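Kallik Workbench
@kallikworkbench
Jul 7, 2019

Thread on sorting loose hardware. I have put this off since January and a few of you asked how I do it, so I am writing it down in order.

1/ The starting point is one coffee can, one cookie tin and the bottom of a toolbox. Nuts, bolts, hooks, wing nuts, leftover bits from furniture kits. Most of it is good. I kept buying new ones anyway, as finding the old ones took too long.

2/ The last straw was a shelf from Kubo. I needed one more bolt, drove to the hardware store in Kellport, bought a bag, and found the same bolt in the cookie tin that night.

3/ Pick a light, plain surface. Black hardware disappears on a dark bench and small silver nuts disappear on a gray one. White with a little gray veining is fine. You want it hard and smooth so things can be swept into a pile with the side of a hand.

4/ Don't dump the whole can. A handful at a time is plenty. If you pour it all out you will be stepping over it for a week. I know from the last time I tried.

5/ Shake each handful in a kitchen strainer first, over the trash. You will be surprised how much rust and sawdust comes out of a can that has been sitting. Some grit will still end up on the table. Wipe when you change handfuls.

6/ Get the box ready before the hardware. I like the flat kind with a hinged lid and dividers, in clear or smoky plastic, so I can see in with the lid shut. Open it all the way before you start.

7/ Leave the dividers in if they fit well. I used to pull them and make big compartments, and every big compartment turned into a small coffee can.

8/ Things that need a place in my setup: hex bolts, hex nuts, wing nuts, eye bolts, and odd plastic parts. Black and silver go in separate compartments. You can skip that, but I always end up wanting a matching set.

9/ Table, box and a small batch of hardware.
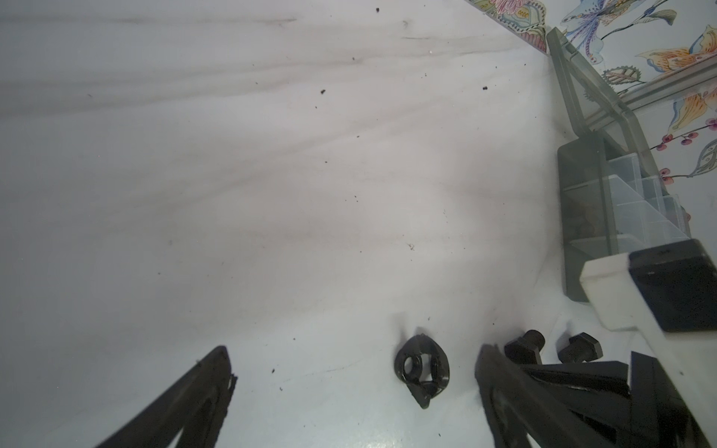
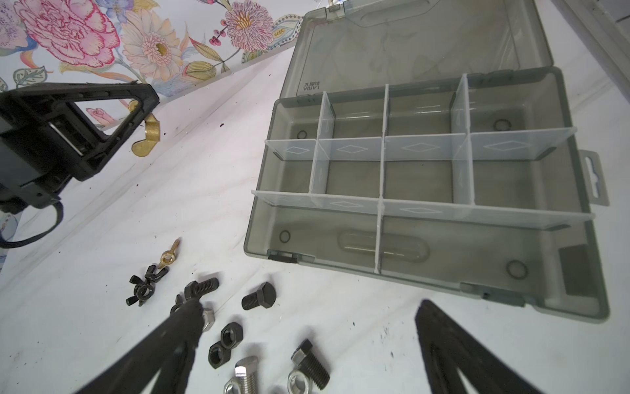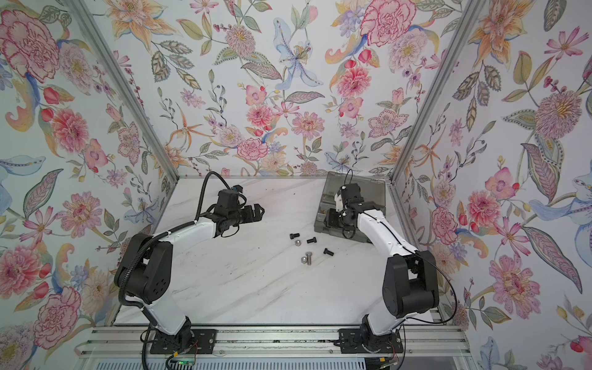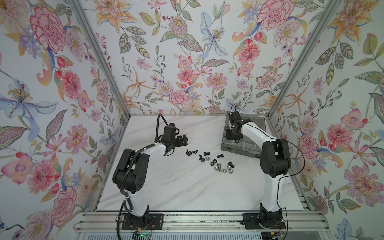 10/ Nuts before bolts. They roll less, they are quick to pick out, and the pile looks smaller right away. Stack two of the same kind and you can tell at once if they match.

11/ To check thread size, use a bolt you trust. Spin the nut on by hand. If it goes two turns without a fight, it matches. If it binds, stop and put it aside. Forcing it ruins both.

12/ Stand bolts on their heads when you are comparing lengths. A bolt lying down always looks longer to me than it is.

13/ Wing nuts get their own spot, brass and black together. I don't own enough of them to split by color.

14/ Eye bolts are a nuisance. The ring takes up more room than the shank and they hook on to whatever is next to them. Use a corner compartment and don't put washers in with them.

15/ The odd plastic parts. I keep one if I can say where it came from, or if it has a hole in it that a bolt could go through. That second rule is loose and I know it. The rest goes in the trash.

16/ Anything bent, stripped or rusted past a light brushing goes too. There is no project coming that wants a stripped bolt.

17/ Close the latches before you lift the box. Both of them. If you only do one, the lid lifts at the other end and small nuts slide over the dividers into the next compartment.

18/ Labels. I use masking tape on the outside of the lid and a pencil. Pencil stays readable and the tape peels off when I change my mind. If your lid has printing on it, put the tape somewhere else so you can read both.

19/ I tried the printed sticker set from Skuvusar last winter. They look good, but the words are small and the corners lifted on textured plastic. They stayed on flat metal drawers, so that is where they are now.

20/ How long it takes: one handful is the length of a radio program. I did mine over several evenings and stopped whenever I started guessing at sizes. Guessing is how the cookie tin happened.

21/ Keep a small dish near the bench for strays. Screws from pockets, the nut you find in the dryer. Empty it into the box when the dish is full, and don't get a bigger dish.

22/ Replies from the earlier post, which had 76 of them, so I can't do every one. Most asked about magnets. A magnet in a plastic bag is good for picking steel off the floor. It will leave brass behind, so look for that by eye.

23/ Several asked about baby food jars with the lids screwed to the underside of a shelf. I had those for years. They work for nails. For bolts I don't like them, as I have to tip the jar out to find a length.

24/ Someone asked if I keep the factory bags from kits. Only until the thing is built and has stood for a month. Then the spares go in with everything else and the bag is thrown out. The hex keys go in a drawer, and I have too many.

25/ Someone else asked about metric and inch sizes in one box. I would use two boxes. If you have only one, put metric on the side nearest the hinge and inch on the side nearest the latches, and write it on the tape.

26/ Washers are not in this thread. They need more compartments than I have left and I am still deciding between another flat box and a set of small drawers. If you have drawers you like, tell me whether they pull all the way out.

27/ The cookie tin is empty and washed. The coffee can is down to a layer of wood screws, and those are the next job. I will post that one separately.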